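Equipment Planning Forum
Purchasing and Budgets

Budgeting for a simulated drawer-opening cell before we commit to an arm

Posted by Signe Frandsen
8th August

Our department is preparing a purchase request for one robot arm, to be used for opening and closing drawers and small cabinets in a records store. The request must go to the finance office with a cost for each line, and I have been asked to include a period of work in simulation before any hardware is ordered. The planning allowance for this stage is 2000 euros, which must cover software, a workstation upgrade and any outside help.

We have received proposals from two suppliers, Pisteo and Seketti. Both include a simulated drawer task, and both describe it as sufficient for choosing the arm and the gripper. I do not have the background to judge whether that is correct. The rendered cabinet we have been working with is shown here. It has an oak finish and a slim black bar pull, and the top drawer has been set partly open for the trials.
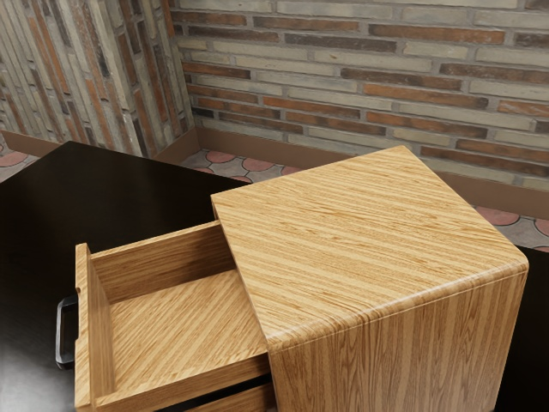 What I need to establish before the request is submitted

1. Whether the simulation stage can reasonably be used to decide on reach and gripper type, or only on one of these.
2. Whether the hardware order should be placed in the same budget year or held until the simulation results have been reviewed.
3. What is usually left out of a first estimate. Our previous equipment request was returned to us for missing installation costs, and I would like to avoid a second return.

The drawers in our store are not all the same model. Most have bar pulls, but there are older units with recessed grips. I would be grateful for replies from members who have taken a similar request through an approval process.

Answered by Gunhild Nørgaard
Marked as helpful by the poster

I have prepared three requests of this kind for a public archive. My replies follow the order of your list.

Reach can be settled in simulation with fair confidence, provided the dimensions of the cabinet, the full travel of the drawer and the mounting position of the arm are taken from your own store. Please check that the suppliers have used your measurements. A drawer that is halfway out demands less of the arm than one at full extension, and the lowest drawer is often the one that rules out a mounting position. Ask each supplier to run the task on every drawer height you intend to use, with the drawer starting fully closed.

Gripper type is a different matter. A bar pull is forgiving, and almost any parallel gripper will manage it in a model. Recessed grips should be modeled separately. Friction in old runners is seldom represented well, and you should measure the pulling force on your own cabinets with a simple spring scale. Include the stiffest drawer you can find.

On timing, we split the request into two stages with a written review between them. The first stage was approved quickly. The second was approved in March of the following year, and the supplier held its price for that period because we had asked for this in writing at the start. I would advise you to do the same with both firms.

The lines most often missing from a first estimate are the mounting base, the safety assessment, electrical work, staff training, spare gripper fingers and the annual software license after the first year. In our case the base alone came to 600 euros. I would enter each of these separately, even where the figure is provisional, so that the finance office can see it has been considered.

Answered by Arnar Lauritsen

Go with the cheaper of the two. The simulation is the same everywhere and the brick walls and floor tiles make no difference to the result.

Answered by Fraser Mackay

I agree with most of what Gunhild Nørgaard has written, and would add one caution about the background. If the arm will be guided by cameras, wall and floor patterns can affect the result, and suppliers commonly vary them for that purpose. Ask whether your quotation covers varied surroundings and lighting or a single room. At Eltby we accepted a quotation for one room and paid for the additional variations later.

Please also confirm who owns the cabinet model and the trial data once the work is complete. If you change supplier after the first stage, you will want to take both with you. Our contract did not mention this, and the model had to be built again.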